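Comparativa de pinzas en simulación: primeras pruebas

El grupo Cidine ha empezado a comparar en simulador las pinzas Divon y Jostitz con el mismo brazo y el mismo controlador.
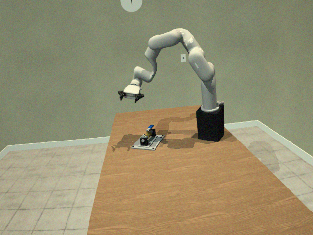
La tarea elegida es el accionamiento de una pieza pequeña sobre un conjunto fijo. El brazo va sobre pedestal y el conjunto, en una placa base gris girada respecto a los bordes de la mesa; el componente azul es el punto de contacto. Se ejecutaron 147 episodios por pinza, con 19 orientaciones de placa.
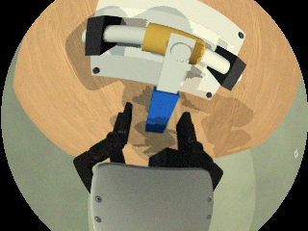

Divon cierra con menor error lateral, pero exige una aproximación más lenta. Jostitz tolera hasta 4 mm de desvío antes de perder el contacto. 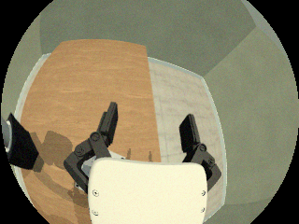

Queda pendiente repetir la serie con el controlador Adamczyk en modo de impedancia y revisar la calibración de la cámara de muñeca. Los registros pueden solicitarse a Prasanna Siddiqui.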